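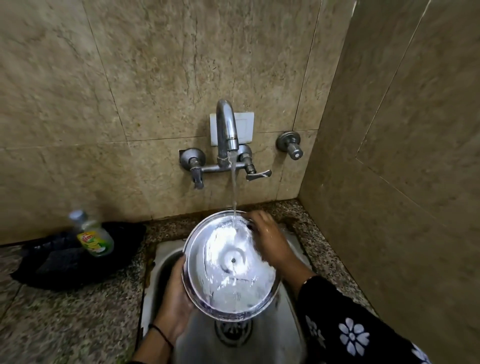
Re: Low water pressure at the kitchen tap, is a booster pump worth it?

plorholm_pete
Posted March 30, 2023

Fourth floor, old building, and filling a pasta pot takes forever. I've been reading up on booster pumps all week and I'm getting excited, but my brother-in-law Henrik says I'm about to spend 600 bucks on nothing. Anyone done this?

tilefan244

Do it! We put a small Boller under the counter last spring and it's the best thing we've bought for this kitchen. I rinse rice for fun now. Get rubber feet for it though, ours hummed right through the cabinet until we did.

Valentin G.

Hold on — did you clean the aerator first? Unscrew the tip of the spout and soak it in vinegar overnight. Mine was packed with grit, and a free fix beats a 600 dollar one any day.

plorholm_pete

Cleaned it Sunday. A little better, still sad. The bathroom is fine, only the kitchen is slow.

Valentin G.

Then it's not a pump problem! If the bathroom is fine, your supply is fine. Look at the shutoff valve for the kitchen line. The old ones love to stick half closed.

tilefan244

Disagree a bit. Our bathroom was "fine" too, and the pump made both of them great. Some of us just like a strong tap, Valentin :)

Eugénie_C

Please check your building rules before you buy anything. Ours doesn't allow pumps straight off the shared riser, and a neighbor had to pull his out. He was not happy.

plorholm_pete

Good call, I'll ask the manager. And I can get at the shutoff tonight.

plorholm_pete

OK the shutoff turned almost 3 full times before it stopped! Big pot filled before I'd even found the salt. I'm so happy with this stupid valve. Henrik is going to be unbearable.

Valentin G.

Love it. Put some of that money toward a good pot.

tilefan244

Fine, fine. I still say pump.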